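May 31, 2023
Equipment planning, second half of the year

Budget day! Danica Vukčević and I finally sat down with the shopping list and I came out of it happier than I've been about money in this lab for a long while. Writing it up now before I forget which numbers were real and which were me waving my arms.

Hand-held grippers first. We want two more units so that three people can collect at once and we stop passing one around like a library book. Trondever quoted 800 per unit, assembled, calibration sheet included. Cường Doãn thinks we can print the bodies ourselves and only buy the fasteners and the camera mounts, and he's probably right, but his last printed set took him most of a month of evenings. I'd buy one assembled and let him build the other. Then we have a direct comparison, which I would love to see for its own sake.

Finger pads: these are what we wear through fastest. 100 for a bag from Trindon, and I want two bags on the shelf by July. The softer grade, please, not the one we got last time (too slick on door levers, Cường has the notes).

Storage. Every long session fills another drive and we are down to the last empty one. 400 covers a pair of big ones plus a dock. Danica wants a proper server and I want a proper server too, but that's a December conversation, when the new cycle opens. For now, drives, labeled, in the gray cabinet. LABELED.

The arm is the exciting part. Uria has a refurbished six-axis coming up and they're willing to hold it for us until the end of the summer. It would go on the Bashir bench, which already has the right bolt pattern and a power drop on the correct side (small miracle). Things I still need before I can put it in the request:

- footprint with the cable loop included
- whether the controller fits under the bench or needs its own rack
- shipping, and who signs for a crate that heavy
- whether the warranty survives us swapping the wrist flange

If the controller needs a rack, the whole plan shifts over by one bay and the shelving has to move. Not a disaster. Danica measured and says there's room if we give up the second stool.

Doors came up too, because we keep saying we'll do more of them. A freestanding practice door with a frame and a closer would let us change hinges and handles at will, and I got very excited about this until I saw the price. 800, same as a gripper! So it's on the maybe list. We keep using the room doors in the meantime and I'll ask Cường how many lever styles he would really want on a practice one.

Still to do: chase Uria on the flange question, order the pads, get Danica's floor sketch scanned in with the request.
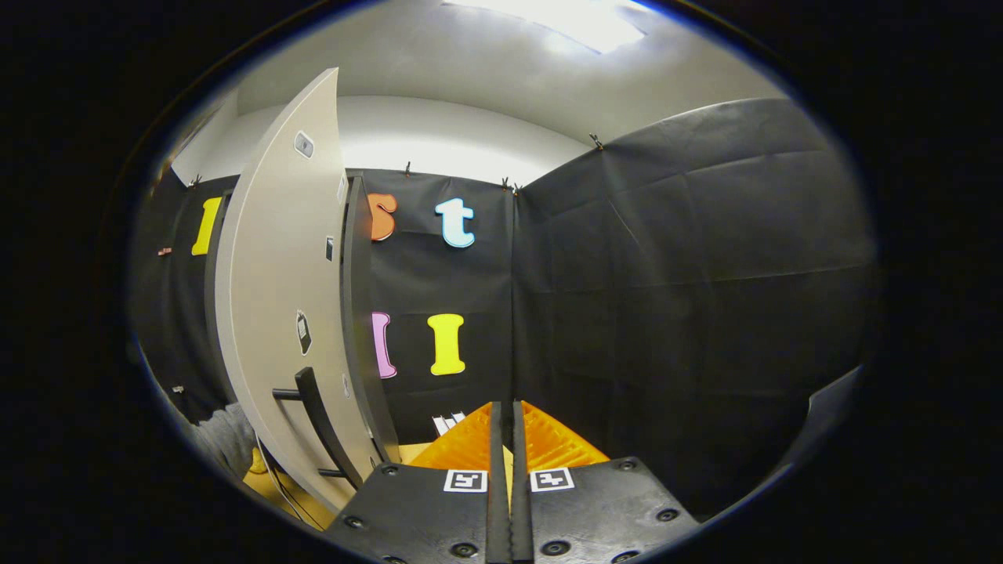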